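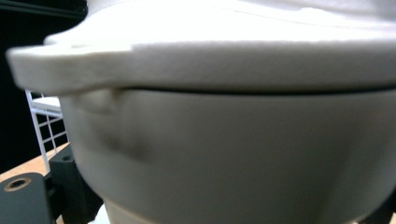
The kitchen lab at Skirivar is on the second floor, over a bicycle shop, and the person who runs it asked that the article talk about the work and leave names out. The firm teaches robot arms to do household jobs. It does this mostly by having people do the jobs first, with a gripper held in the hand.

"We started with remote control," she says. "Everyone does. You sit in front of two small arms, you move them, and two big arms across the room copy you. It works. It is also slow and it makes your neck hurt."

The remote rig still stands at the far end of the lab and gets used two afternoons a week. The rest of the time the staff work with the hand-held tool, a pair of jaws with a trigger and a small camera close to the fingers. A person picks it up, does the task, puts it down and starts over. Each pass is called a demo. In May the lab recorded 3,860 of them. The best month on the remote rig alone gave 690.

I asked whether the two kinds of demo are worth the same.

"No, and people argue about it here. With the remote rig you know the arm can do the motion, because the arm did it. With the hand tool you can do things with your wrist that no arm of ours can reach. So some of those get thrown out later. We check every one against the joint limits of the arm, and if it fails it's gone."

Of the May demos, 2,437 passed that check and a second look by a person. She does not think that is a bad result. New people lose more than half of theirs in the first weeks, and then they learn to stand where the robot would stand.

The task she talks about most is stoneware. Pots with lids are on the list from Candader, the customer paying for this part of the work, which wants arms for the back rooms of canteens. Cups and plates went quickly. Lidded pots did not.

"A pot is wide and it's smooth, and the lid isn't attached to anything," she says. "You have to take it low and keep it level. If you tip it, the lid moves, and then you have two problems. A person feels that through the hand and fixes it without thinking. The tool doesn't record what you feel. It records what the camera sees and how far the jaws are open."

That has changed how the staff are told to work. They go in slowly for the last few inches. They stop for a moment once the jaws touch, so that the contact is easy to find in the recording. They are asked not to steady the lid with the free hand, even when they want to. One long-time demonstrator, a former line cook, had to be asked many times.

The camera sits so close to the fingers that a big object can fill most of the view. I asked if that was a problem.

"It can be. With a cup you see the whole cup and the table. With a pot, at the end, you see pot. The model has to get by on an edge, a seam, a bit of handle, whatever is there. We thought about adding a second camera up high and we did try it for a while. It helped with finding the pot. It didn't help with gripping it. So now we make sure the approach is long enough that the model gets a good look on the way in."

Light is another matter. Pale glaze under a strong lamp goes white and loses its shape. The lab used to fix this by dimming the lamps for every session. Now it changes them on purpose between batches, on the grounds that canteens won't dim theirs.

The jaws themselves come from Gadness, a small shop that makes them to the lab's drawings. The hand tool and the robot carry the same fingers, down to the screws. "If you change the finger on one, you change it on the other the same day," she says. "We once forgot. We lost two weeks of data – it was usable for other things, but not for that arm."

How many demos does a task need? She would not give one number. For moving a pot from one spot to another on a table, the first model that did anything sensible was trained on a few hundred. For lifting off the lid and putting it back, they are still recording. The last test was 30 tries on the arm, with pots it had not been trained on, and it got the lid back on properly in 19.

"The failures were mostly the same failure. It sets the lid down a little off center and lets go. People nudge it after that. They do it so fast you have to slow the recording down to see it. So our demos have the nudge in them, but it's short, and the model skips it."

The plan is to record the nudge as its own task, starting with the lid already crooked. She expects that to take the summer. After that comes a job from another customer, Bühler Street Kitchens, with metal trays and a dishwasher rack, and she would like to do the first part of it on the remote rig.

"Trays need two arms," she says. "I can't hold two of these and do it well. I've tried."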